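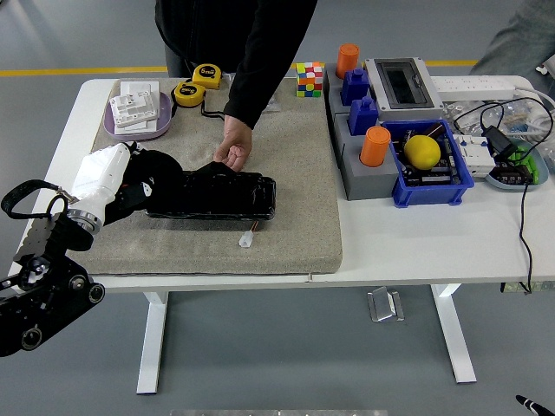 My grandmother kept a drawer for string, and I have come to believe that every house on our side of Plukstead had one, along with the jam jars and the good paper bags folded flat for next time. We were a town that fixed things, or at least held on to them until somebody could. I do most of my own mending at a plain white desk with a mat over half of it, much like the one in the photograph, and a soft surface is the kindest thing you can give a small screw that wants to roll away.

The Nowakowski shop on the corner used to charge $2 for a zipper pull and $4 for a whole zipper, and you went in on Monday if you wanted it by the weekend. When it closed in March I felt it more than I expected to (I had a coat in there!). 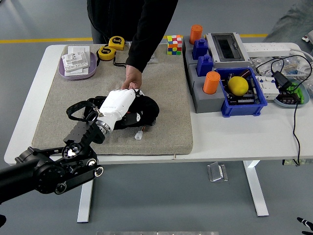

So I was glad when the Pokine library started its mending evenings, where you can borrow a sewing machine and stay as long as you like, and where I finally learned to darn a heel properly, after years of making lumps.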